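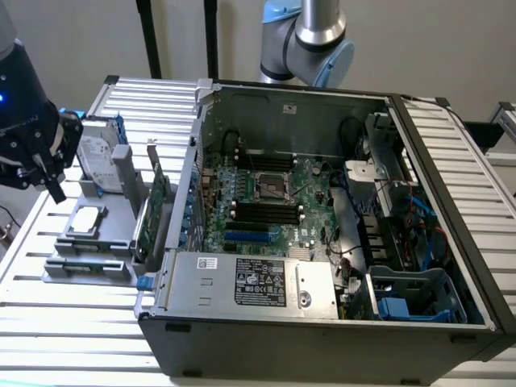

Dell tower with the side panel off, processor socket in the middle of the board.

Brulside open day: a Saturday-sort-of outing for people who like old computers
June 25, 2022

I had been meaning to get to the Keskin open day since they first started doing them, and every year something got in the way (a wedding, a leaking water heater, and then the two years when nothing was open to anyone). So when the sign-up page went live in May I grabbed a ticket before I had even looked at how far it was. It's 70 miles, if you're wondering, and the last stretch is a two-lane road behind farm equipment.

Brulside is one of those towns that used to make things and now mostly stores them. You come down the hill past the old mill, there's a diner, there's a tire place, and then a long brick building with KESKIN painted on the side in letters you could read from the moon. They take in office computers from schools and companies, wipe them, fix what's worth fixing, and sell them on. What isn't worth fixing gets stripped for parts. Once a year they open the doors and let people like me wander through with a paper cup of coffee.

Parking was in the field across the road. Bring decent shoes! It had rained and I did not bring decent shoes.

Tickets were free but capped at 400 for the day, split into morning and afternoon. I had the morning. You check in at a folding table, get a sticker and a pair of safety glasses, and wait for a group to fill up. My group was a nice mix, a few retired IT people, a couple with two very patient kids, and a guy in a Zorwood T-shirt who got stopped every ten feet by other people who also remembered Zorwood. (For the younger crowd: Zorwood was a mail-order catalog for computer parts around here, printed on paper so thin you could see tomorrow's prices through it. My first hard drive came from them and it sounded like a coffee grinder.)

The tour starts at the receiving dock, where pallets come in wrapped in plastic. Everything gets a tag and goes on a rack, and the guide said the number one thing they wish people would do before donating is take the disc out of the drive. They have a shelf of the discs. Tax software, mostly, and a surprising amount of Christmas music.

From there you go through to the wiping room, which you only see through a window. Lots of blinking. I could have stood there longer, but the kids wanted to move along and I can't blame them.

Then the shop floor, and that was the part I came for. I've built my own desktops for years, but always from new parts out of boxes, one at a time, on the dining room table with the cat locked in the bedroom. Office machines are put together differently and I'd never paid much attention. So many clips and latches! Our guide talked us through what gets looked at once a tower is opened up. Memory first, then the drives, then fans, then the little coin battery that keeps the clock going. I asked about thermal paste because I always ask about thermal paste, and got a very thorough answer. Clean it all off, put on fresh, don't try to save the old stuff. I have been guilty of saving the old stuff.

She was also firm about sockets. Bent pins kill more good boards than anything else that passes through there, apparently, and it's nearly always someone in a hurry. I wrote that on my hand.

One thing I didn't expect was how much of the work is just cleaning. They have a closed booth with an air hose and a filter, and there's a jar by the door with dust in it that someone had labeled "accounting department." I laughed way too loudly at that. The guide said the worst ones come from warehouses and nail salons, and then wouldn't explain the nail salons until we were out of earshot of the kids. (It's just the filing dust. It gets into everything. I don't know what I was expecting.)

Lunch was a truck parked behind the building, Rino, which I gather does every event within an hour of Brulside. Get the pepper and egg sandwich. The line was long and it moved slowly and I would stand in it again tomorrow. They ran out of lemonade before noon, so if you have an afternoon ticket next year, bring something to drink.

After lunch you're on your own, and this is where your wallet comes in. The sale room is at the far end, past the restrooms, and it opens to morning people first. Desktops, laptops, bins of cables by the pound, keyboards, and a wall of monitors all showing the same picture of a beach. Sale item number 296 was a small-form desktop for $100 with a clean drive and a 90-day promise, and I walked past it three times before I carried it to the register. It's going to my sister's kid for school. That's what I'm telling everybody, anyway.

I also came home with a bag of screws. They sell them by the scoop, mixed, and I spent most of the evening sorting them into an egg carton and was perfectly happy.

A few practical things if you're thinking of going. The building isn't air-conditioned except for the room with the window, and it was warm by eleven. The tour is all on one level and the aisles are wide, and I saw a couple of people in wheelchairs getting around fine, though the field was another matter and they really ought to keep some spots on the pavement. Cards work in the sale room but the truck is cash only. You can bring in your own old machine for drop-off, no charge, but they want it at the dock before the first tour.

I left by the back road to avoid the tractors and got behind a different tractor. Next year's date isn't posted yet, but they have a mailing list sheet at the check-in table and I put my name on it twice, once going in and once coming out, so I guess I'll be getting two emails.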